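Grasp demos: keep the regrasps?

clalton_ops
611 teleop episodes so far, 548 after filtering. I'm dropping any with a second grasp attempt. Objections?

rulgate7
Yes. Keep them, labelled. A policy trained on clean grasps has no recovery behaviour.

cevura_lab
Disagree — at 100 per object, regrasps teach hesitation. Drop them until you pass 1,397.

clalton_ops
Current setup, head camera:
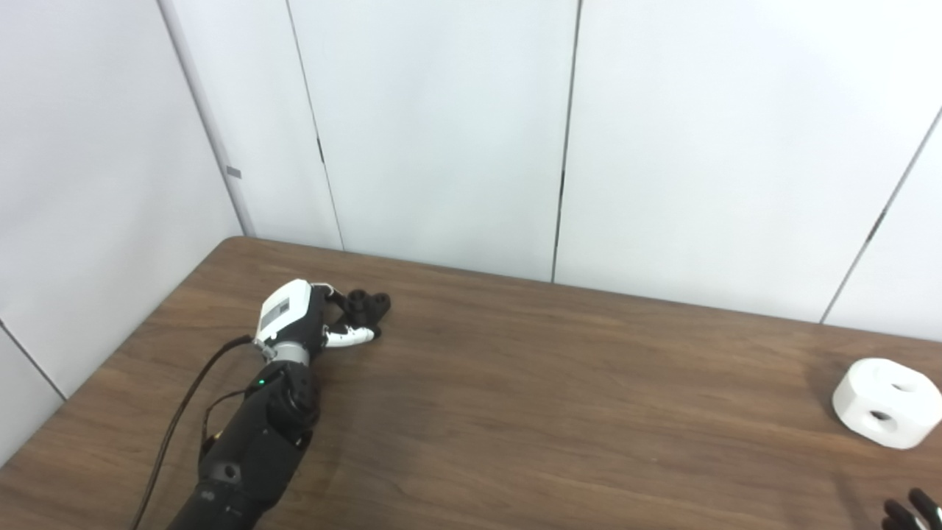
Left hand on the black part, white block to the right.

rulgate7
Still say label them.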